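The Lolon Band Loom, with Starter Yarn and Pattern Pages

2019-09-13
By the Pavau workshop

Band weaving has been part of life in Gekerstead for as long as anyone's grandmother can remember, and a good while longer if you believe the church accounts. Apron ties, cradle bands, hat ribbons, the long striped sashes that still come out for the July procession — all of them were woven on small looms held in the lap or propped against the kitchen table. The Lolon is our version of that loom, and we've been making it long enough now that we meet people at fairs who learned on one as children and have come back to buy another for their own kids (this makes us feel old, but we do love it).

The loom is 19 inches long, beech throughout, and comes to you sanded, oiled and ready to warp. It weaves bands from shoelace width up to a good broad sash. The heddle has 107 openings, holes and slots together, so you'll have room for the full procession sash with its double border and won't have to squeeze the edge threads in two by two, as we all used to do on the older model. If you only ever want to make bookmarks and bag straps you will never use half of them, and that's quite all right.

We put the printed pattern pages together slowly, over several winters, with weavers from Gekerstead and the villages up the valley. Many of these bands had never been written down. They were passed along by sitting next to somebody and watching, and two people who learned from the same aunt will often disagree about where the red goes. When that happened we printed both ways. The pages are loose and already punched, so you can slip in your own drafts and notes wherever you please, and we hope you will.

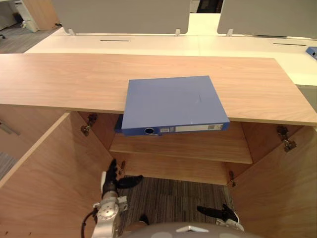

What comes in the box

One Lolon loom with its heddle and tension peg. Two shuttles, one short and one long. 1,000 yards of cotton yarn on small tubes, in the four old sash colors (madder red, dark blue, cream and a yellow that is a bit brighter than we'd like, but the dyers are working on it). A threading hook. The pattern pages, and a short booklet that takes you from an empty loom to your first finished band in an afternoon, or in two afternoons if you stop for coffee as often as we do.

You don't need any other tools except scissors and a comb with a missing tooth or two. A clamp is handy if you like to weave at a table, and we sell one separately.

Which edition should I choose?

The loom comes in two editions. The regular Lolon has plain end posts. The Kairys edition has carved posts, copied from a loom that hung for years in the Kairys mill house, with the little sun wheels and the crooked row of notches down one side. The carving is done by hand and adds three weeks to the delivery time. We make 400 looms a year in all, and the Kairys ones tend to be spoken for by the end of summer, so please write early if it's meant for a winter gift. Both weave exactly the same band!

Looking after it

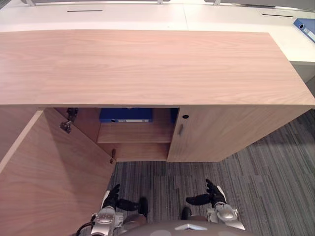 Beech is a forgiving wood but it does like a steady room, so keep your Lolon away from radiators and sunny windowsills and give it a thin coat of oil once a year. Slacken the warp if you won't be weaving for a week or more, and hang the heddle up or lay it flat so that it doesn't bow. A low wooden cabinet makes a very good home for the loom between projects, especially the kind with a door that swings wide open, so you can lift the whole thing out without catching the shuttles. Put the yarn in a cotton bag with a sprig of lavender, and check it for moths in spring.

If a peg ever splits, write to us and we'll send a new one at no charge, for as long as we're still making them. The same goes for the tension peg on the older model, although you may have to wait until we next have the lathe set up for that size.

For groups and schools

We lend sets of looms to heritage groups, libraries and schools that want to try band weaving for a season before buying. You pay the shipping both ways and for any yarn you use up, and we ask you to send back a small piece from each weaver for our sample drawers. Some of the nicest bands we own came to us that way, wobbly edges and all. Children from eight or so manage very well on their own, and younger ones do fine with a grown-up to hold the far end.

Spare heddles, yarn refills and extra pattern pages can be ordered with the loom or any time afterward. New pages come out whenever we've gathered enough of them, and if your family has a band that you don't see among ours, please send us a photo or, better still, a few inches of the real thing. We'll draft it out, send it back to you with a copy of the pattern, and put your village's name on the page if you'd like us to.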